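Household robots and laundry

2018-03-30
By the Gremska editorial desk

A household robot is a machine that does chores in a home without a person guiding every movement. Floor cleaning is the chore where such machines are most common. Work with clothes remains difficult, and no general machine for it is in everyday use.

The main problem is that cloth has no fixed shape. A plate looks the same each time it is picked up, but a shirt can lie in very many ways. The robot must find an edge or a corner, hold it, and keep only one layer between its fingers. In the Mahuika trials, which began in August, an arm with two fingers was given 189 garments of mixed kinds. It needed 4 minutes for a simple towel, and it often stopped when two garments were lying together. The Lalletti folding cabinet, sold for 3000 dollars, avoids part of this problem: a person must clip each garment to it by hand.
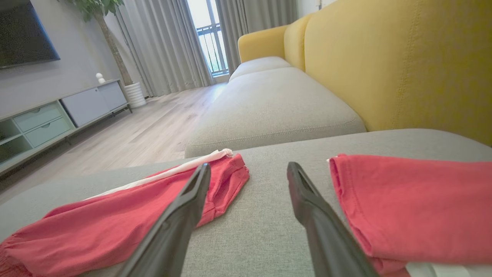 Sorting clothes outside a laundry room is a separate task, and it was studied later in the Tunach project. A home offers many soft surfaces, and the robot must tell the clothes from the furniture under them. Color can help with this, as with red garments on a light gray sofa seat, but it does not separate a crumpled piece from a folded one. The project lists three open questions: speed, safety near children, and the cost of repair.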